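Ticket: GPS track for Stage 2 sends riders down a closed track
Product: Hirnar self-guided cycling, Pisau to Cloritz
Status: Resolved, pending guest confirmation
Priority: High (guests on route)

Reported problem
Guest group on the Sunday departure reports that the route file for Stage 2 leaves the river path after the Pichon bridge and turns onto a farm track with a locked gate. Printed notes say to stay on the river path. The app shows an off-route warning when riders follow the printed notes. Group was told by phone to follow the printed notes and ignore the warning.

Environment
App: current release, iOS and Android
Route file: Stage 2, downloaded before departure, offline mode
Also seen on a handlebar unit loaded from the same file

Log
07:50 Opened Stage 2 in the route editor. The file has 188 track points. Printed notes were checked against last season's version and have not changed.

08:15 Compared the live file with the archived one. They match as far as the Pichon bridge. After that the live file follows the farm track and rejoins the river path at the picnic area. Length of the wrong section is 2 km.

08:40 Asked the guest for a screenshot. Received. Position dot is on the river path, blue line is on the farm track. Rules out a GPS reception fault.

09:05 Cause found. The file was re-saved in November to move the lunch stop. The editor had "snap to road" turned on and recalculated everything after the edited point. The river path is missing from the base map, so the editor picked the nearest mapped way.

09:30 Restored the section from the archived file with snapping off. Lunch stop kept at the new location. Off-route alert distance was set to 50 m and is now 40 m, same as the other stages.

09:45 First upload failed with a checksum error. Exported again, second upload accepted.

10:10 Test download on both phone types. Line follows the river path all the way to Cloritz. Cue sheet and elevation profile regenerated.

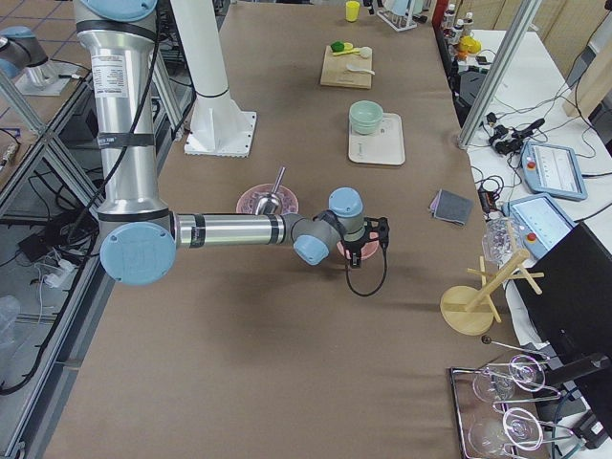 Robot arm with its gripper over a small pink dish, on a paper-covered worktable.

Action for guests
1. Connect to Wi-Fi at the hotel.
2. Delete Stage 2 from Offline Routes. Refreshing the list does not replace a stored file.
3. Download Stage 2 again and check that the line stays beside the river after the bridge.
4. Handlebar units: copy the new file over by cable, then restart the unit.

Open items
- Check Stages 1 and 3 for the same edit. Stage 3 was also saved in November.
- Request to turn snapping off by default in the editor - passed to the route team.
- Base map correction for the river path submitted, no reply yet.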